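Subject: Re: [kadlow-cooks] Sourdough in a cold kitchen

Hi all,

Catching up on the October messages and wanted to add a bit to the thread on slow dough. 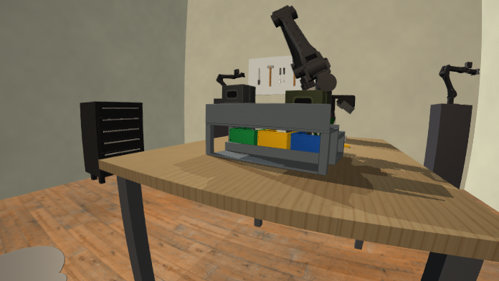
My kitchen in Nokholm sits at 19 degrees on a good day and drops well below that overnight, so I've had three winters of practice at this. Quoting the original question so it's in one place:

> I moved up from Rutadport and my loaves have gone dense.
> Same flour, same recipe: 300 g of starter, bulk ferment
> for five hours on the bench, then shape and bake. The
> starter floats when I drop some in water. The crumb is
> tight at the bottom with a couple of big holes under the
> crust. Should I use more starter or more water?

Neither, to begin with. Tight crumb with a few big holes near the top usually means the dough hasn't fermented long enough. Five hours may have been plenty in Rutadport, but at my place the same dough wants eight or nine. Go by volume. I put a small piece of the dough in a straight-sided jar, mark the level with a rubber band, and shape the rest once the jar is up by half.

If you can't wait that long, warm the water. I mix with water at 32 degrees in winter and the dough comes out near 24. It does cool down on the bench, so I wrap the bowl in a towel. The oven with only the light on works too – check it with a thermometer first, as mine climbs past 35 if I forget about it.

On flour, I buy the Cao strong white in the big bag and find it takes a bit more water than the supermarket ones. For two loaves I use a kilo of that, 200 g of wholemeal and 800 g of water. The wholemeal seems to get things moving a little faster.

One other thing. The float test only tells you there's gas in the starter. Mine will float and still be sluggish if it's come straight out of the fridge, so I give it two feeds on the bench the day before.

Happy to post my rye timings if anyone wants them. They're quite different and I'd have to dig out the notebook.

Cheers from Nokholm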